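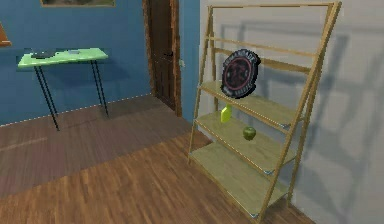
Console table against the blue wall.

Clokberg is looking for playtesters and fan artists

Clokberg is a small adventure game by Bollix, a team of six. You play a retired mapmaker who has to find the way out of a house that keeps adding rooms. We have been working on it for two years and need people from outside the team to play it.

Playtesters

We have 58 places. You will get a Windows build and a short form to fill in after each chapter. A full run takes most players two or three evenings. You can stop partway through, but please send the forms you have finished.

You should:
- be 18 or older
- have a PC that can run games from the last five years
- be able to write a few clear sentences on where you got stuck

No experience in testing is needed. We would like some people who rarely play puzzle games - the hints in the Pleriler chapter were written for them. Please don't stream the build or post clips from it.

Fan artists

We are also putting together a gallery for the September release. Draw anyone from the game in any style. Crossovers with other games, comics or movies are fine on your own page but can't go in the gallery. Goel the ferryman has almost no art so far, so he is a good pick. We pay $700 in total, split evenly among the artists we choose, and you keep the rights to your work.

How to apply

Use the form on the Bollix contact page and put "Tester" or "Artist" in the subject line. Artists should add a link to two or three finished pieces. Applications close March 12, 2018. Abdelkrim Gaber reads all of them and will reply within two weeks of that date.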